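Clandthorpe Simulated Cell: Setup and Maintenance Notes

Maintained by Róisín Coughlan and Florin Ilie, Ó Súilleabháin Laboratory

Scope

This document covers the configuration and routine upkeep of the Clandthorpe cell, a simulated manipulation cell with one arm, one two-finger gripper and one wrist camera. It is intended for staff who start the cell, replace its assets or restore it after a failed update. Task definitions and training results are documented separately in the Suklow repository.

Requirements

The cell runs under the Clanon scene loader. A workstation with 60 GB of free disk space is required for the asset cache. The loader must be started from the project root; relative paths in the scene file will not resolve from any other directory.

Starting the cell

1. Load the base scene and leave physics paused.
2. Set the random seed to 1475. Other seeds are permitted for data collection but not for maintenance checks.
3. Attach the gripper to the wrist flange and confirm that no attachment warning appears in the log.
4. Open the fingers with nothing held and render from the wrist camera. Both light gray inner faces should be visible, with the palm along the bottom of the view. A strongly tilted room is acceptable at this step; the wrist has not been leveled.

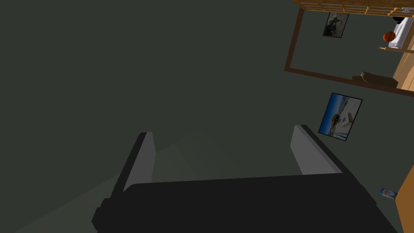

5. Release physics and allow 13 seconds of simulated time for objects to settle.
6. Save the settled state under the cell name. Do not overwrite the base scene.

Wrist camera mount

The camera is a child of the gripper base, not of the last arm link. If it is reattached to the arm link by mistake, the fingers will drift across the view when the wrist turns. The correct parent is set in the mount file, and the offset should be copied from there without rounding.

After any change to the mount, the operator should move the arm to two or more poses and compare the renders. The fingers must keep the same place in the image at the same opening width -- only the room behind them should change.

Close-range check

Furniture meshes are the most frequent source of faults after an asset update. A wooden surface may load with the correct appearance and a missing collision body, in which case the arm passes through it without a contact report. The appearance of a render is therefore not accepted as evidence that an asset is sound.

Bring the gripper close to the furniture at reduced speed with contact logging enabled. Stop at the first reported contact, or at the distance limit in the scene file. Record the pose and the render together. Objects seen between the fingers are acceptable, provided that the log shows no overlap with either finger.

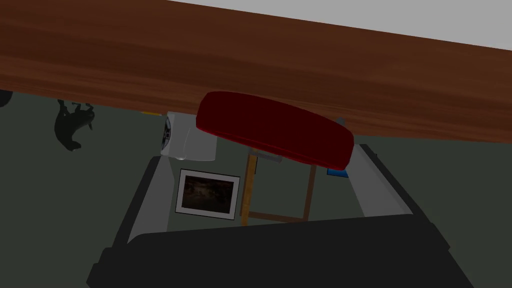
Wrist view with the gripper near the wooden surface and the dark red rounded object.

Known issues

Dark textures lose detail under the default lighting. Brightness should not be raised in the shared scene file, as existing recordings depend on it. Use a local override.

The finger joints may report a small negative opening after a forced reset. Reload the gripper and repeat steps 3 and 4.

Maintenance schedule

The close-range check is run every Tuesday and after each asset update. The cache is cleared in November, when the laboratory moves to the new loader release. Faults should be entered in the cell log with the seed, the saved state and the unedited render. Requests for changes to the mount file go to Florin Ilie; all other changes are approved by Róisín Coughlan.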